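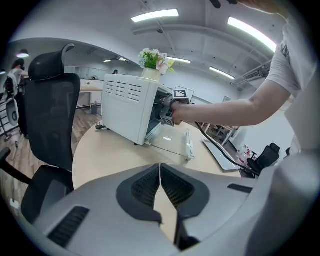 Janley Public Radio
Editorial Standards Board, minutes of the regular meeting
Friday, January 24, 2020

Chair: Erlinda Manalo
Quorum present. Meeting called to order at 9:05 a.m.

1. Minutes of the previous meeting
Approved with one correction. Under item 4, "live broadcast" should read "delayed broadcast."

2. Listener correspondence, fourth quarter
The correspondence desk logged 2,158 messages for the quarter. Of these, 1,544 concerned the evening call-in program Skiladska, most of them received in November after the change of time slot. Messages on content and messages on scheduling were logged under the same code and cannot be separated without rereading them. The desk asked whether it should do so. The board decided against it for the closed quarter. Separate codes will be used going forward.

3. Formal complaints
116 messages met the definition of a formal complaint (named sender, identified broadcast, stated ground). Replies have gone out in all cases but those still with legal.

The board reviewed the complaint on the use of an insult by a guest in the second hour of Skiladska. The host did not respond to the remark on air and moved to the next caller. Finding: the remark did not breach the language rule, which covers staff and contracted hosts. The lack of a response from the host was a breach of section 6, duty to moderate. A written note goes to the host and the producer. No on-air correction is required.

One member asked that the minutes show disagreement with the finding on section 6, on the ground that the section does not set a time limit for the host's response. So noted.

4. Headlines on the website and in the newsletter
The web desk presented the test of shorter, more direct headlines on opinion pieces. Open rates rose in the newsletter. Time on page fell. The board's concern was with two headlines that quoted a phrase not found in the article itself. Agreed wording for the style guide: "Words in quotation marks in a headline must appear in the same form in the text or audio to which it links." Effective on publication of the revised guide.

5. Comment moderation
The current contract with Yap ends with the fiscal year. Rolonico has submitted a proposal covering up to 2,000 comments a day, with review by a person for anything held by the filter. The proposal does not state a turnaround time for held comments on weekends. Action: web desk to request this in writing and to report at the next meeting. Decision deferred.

6. Other business
The call recording system does not keep the delay log past 30 days. Engineering to confirm whether the retention setting can be changed without a new license.

Adjourned at 10:40 a.m.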